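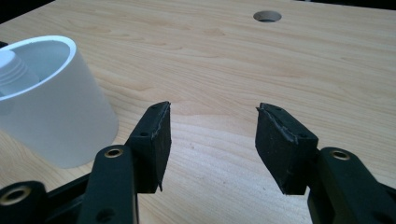 Miroslava Šimko
Dramaturg and doctoral researcher, Plelen Theatre Studies Group

4. What the post-show talks did to the audience

I went into this part of the study pretty sure I knew the answer. I've hosted talkbacks at the Lurnotport for years, I love them, and I assumed people who stayed would come back more often (who wouldn't want more of me?). So I was a bit stung by the numbers.

We handed out 754 survey cards over 4 productions and got 400 back. Of those, 83 came from people who had stayed for the talk. I read every one of them myself, mostly on the late train home in February, and the thing they kept bringing up was the length. They liked hearing from the actors! They did not like hearing from me for ten minutes first.
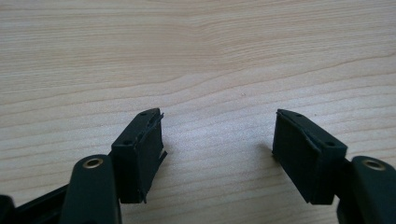
Figure 3. Wooden tabletop with two dark gripper fingertips, a gap between them.

Boris Vávra, who directed "Kuruc" and read an early draft, thinks I'm being too hard on the format. His view is that a talk changes how people remember a show, and a card filled in at the coat check can't catch that. He may well be right. I'd need to phone people a month later to find out, and my budget ran to pencils.

I also can't say much about the folks who left early. A few wrote "last bus" on their cards and the rest gave no reason, so I've left them out of the comparison in Section 5.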